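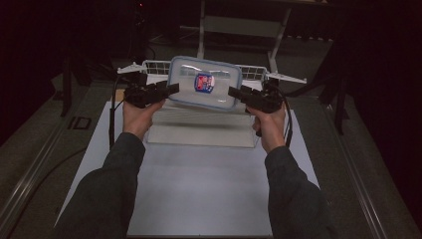 I have owned, by my own reckoning, far too many plastic food boxes and never once enough lids. So when we finally got the spare worktop up in the back room last month I decided that October was going to be the month I sorted the lot, and I'm pleased to say it's done (well, mostly done, there's a bag under the stairs we'll come to).

Some background if you're new. We moved into the flat above the old chandler's in Watby with a kitchen you could cross in two steps, and everything that didn't fit got put in the back room "for now". For now was a long time. The food boxes alone took up a whole shelf, and they'd slide out at you when you opened the door. I had takeaway tubs gone orange from curry, a set of round ones from my aunt with one surviving lid between the lot, and a huge thing with a carrying handle that I think was meant for a cake. I've never made a cake that size in my life.

The first job was matching. I tipped everything out on the table, bottoms to the left, lids to the right, and paired them up with a cup of tea and the radio on. If you do this, try each lid properly and press down all four corners! I had three that looked right and then pinged up on one side as soon as I let go. Anything without a partner went in the bag under the stairs, where it remains, because my friend Corentin Guérin says he can use the odd bottoms for seedlings. He's been saying so for weeks. Corentin, if you're reading, the bag is by the hoover.

What stayed were the clear ones with the pale blue rim round the lid. They're rectangular with rounded corners, the plastic's a bit frosted, and you can see enough through the sides to tell soup from stewed plums, which matters more than you'd think at seven in the evening. I've left the little printed label on the lid of one of them, blue with some red and white on it, as I can't face the soaking and scraping. I know some people can't bear a label left on. My sister peeled one off a new saucepan in the car on the way home from the shop.

Next, where to put them. I went round and round on this. I'd had my eye on the Condau drawer units, the deep ones on runners, until I measured the gap beside the boiler and found I was short by the width of a thumb. Then I wanted stacking crates, and then I went off stacking crates, as whatever you want is always in the bottom one. In the end I've gone with white wire baskets. They're just a grid of thin rods, nothing fancy, but crumbs drop straight through and you can see what's in there from the side. There's one on the table as I write with its little white bits sticking out at either end, and I keep catching my sleeve on them, so if you're a big-jumper person like me then push yours up first.

The system, such as it is: boxes go in one inside another with the biggest at the bottom, and lids stand on edge down the side like records. I tried keeping every lid on its box to begin with and it does look lovely, but it takes up masses of room and they smell a bit shut-in when you open them. Lids off is the way. Flat freezer bags go in the gap at the front. I've put the pens and the roll of masking tape in an old Juhl biscuit tin next to the basket, so there's no excuse for mystery boxes in the freezer any more. Last winter we thawed what we both believed to be bolognese and had plum compote on spaghetti, and I'd like not to do that again.

A few of you asked under the last post about washing them. Mine go on the top rack, lids too, and then out on a tea towel overnight. For the curry staining I've tried bicarb, lemon and a sunny windowsill, and the windowsill did best, though it took ages and a neighbour's cat knocked two of them into the yard. If you've got something better let me know, I do read them all even when I'm slow to answer.

Someone also asked whether the Grorenska ones with the clip sides are worth the money. I've only got one, a hand-me-down. The seal is very good and I take it to work with anything runny, but the clips are a pain with cold hands and it won't nest with the others, so it lives by itself on top of the microwave.

Cost of the whole business was the baskets and a new roll of tape, so hardly anything, and we've got a shelf back. I've already put the preserving pan on it. The spices are next, and I'm dreading those, there's a jar of mace in there that came with us from the last place and possibly from the one before that.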